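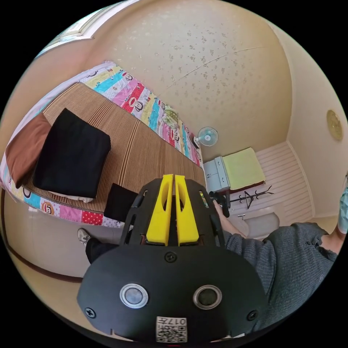 Handout 2: The Bed as a Work Surface

Domestic Practice and Small Spaces, Kistness Community College
Revised 27 Aug 2026

Carried over from the last session: we agreed that the average bedroom contains one proper horizontal surface, and that the household has already decided what it's for. It is for putting things on. At some point in the evening a person also wishes to lie on it, and most of this unit is concerned with the hours leading up to that.

Terms you need

Base layer. Whatever is on the bed before work begins: sheet, quilt, mat, any combination.
Resident items. Pillows and the blanket. They live there and they get in the way.
Visitors. Clothing. Trousers are the commonest visitor and the slowest to leave.
Drift. The movement of visitors towards the pillow end over the course of a week. I have never seen it go the other way.

2.1 Reading the base layer

The bed used in this handout has a patchwork quilt printed with grinning cartoon monkeys, and over that a brown striped bamboo sleeping mat. Students in the first tutorial tend to get stuck on the monkeys. Please move past the monkeys. The mat is the interesting part, as it covers most of the mattress and gives you a plain field to work against. Dark trousers on a striped brown ground are easy to find. Dark trousers on a pink and cyan ground full of grins are also easy to find, but you won't enjoy looking.

A woven mat is firmer than a quilt, and you can flatten a seam against it with the side of your hand. Lift garments off it, don't drag them. Cheaper mats snag, and the Otier range we keep in the practice room has snagged on everything except the one pair of trousers we bought to demonstrate snagging.

The large black blanket is a resident item. If it's already folded, leave it folded. A good deal of time is lost each term by people who refold things that were folded.

2.2 Light

Work with the window to one side if the room gives you the choice. Black fabric swallows detail, and you will want to find the side seams without holding the garment up to your nose. Curtains open and lamp off for daytime work. If you stand between the window and the bed you'll be folding in your own shadow, and will fold accordingly.
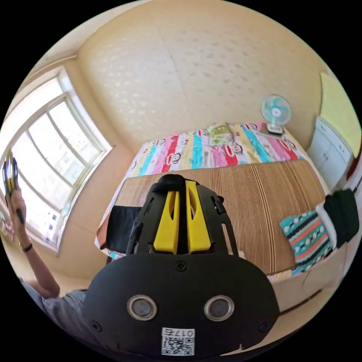

Fig. 2. Tall panes, white frame, beige walls.

Pale walls help more than people expect. The Kukora reading treats this at length (start at p. 1,269; the pagination runs across all the volumes, so you haven't been assigned what you think you've been assigned). For our purposes one sentence will do: a beige room is dull and bounces light around nicely.

2.3 Trousers, the standard fold

Procedure as marked in the practical:

1. Clear a patch of bed the length of the garment. Shift visitors to the foot end, out of the drift.
2. Empty the pockets. Tissues count.
3. Pick up by the waistband with both hands and let the legs hang.
4. Shake once, firmly. Twice is showing off.
5. Bring one leg over the other, matching the side seams from the waistband down.
6. Lay flat on the mat and smooth towards the hems.
7. Fold the hems up to the waistband, then fold again in halves or thirds to suit the drawer.

Marks are usually lost at step 5. The seams get matched at the knee, where it's easy, and the waistband is left to sort itself out. It won't. Start at the top, where the fabric is thickest and least inclined to wander.

With two people, or with anything longer than your arms, one takes the waistband and the other takes hold lower down, and both lift before either starts folding.
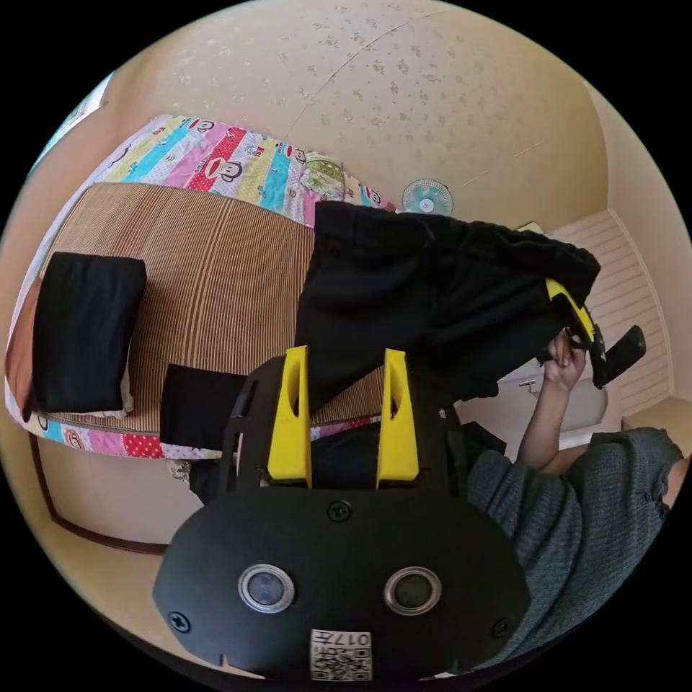 Agree beforehand who moves first. The usual failure is that each person politely brings their end to the other, they meet in the middle, and the garment is now a rope. In households this is followed by a short discussion, which is covered in the elective on shared chores.

2.4 Where folded things go

Not on the pillow. I put this in the notes every November and every November I mark practical reports describing "a temporary pile at the head of the bed". The pile isn't temporary. Put finished garments in one stack near the middle of the bed, fold side facing you, and move the whole stack to the cupboard in one trip.

Small cloths can sit on the quilt until the end, well clear of the stack. Bedside fans stay off while you work, for reasons that become plain the first time you forget.

Storage dimensions are in the Pakzad tables. Note that Pakzad gives bed lengths in millimetres (the old single is listed at 1,920) and drawer depths in inches, with no apology. Convert before you come to class.

For next session

Read Pakzad, the chapter on shallow drawers.
Fold one pair of dark trousers on your own bed in daylight and again by lamp. Bring notes on both, including the bad one.
The written report is 3,000 words. Drawings of the fold don't count towards the total, and neither does a description of your quilt.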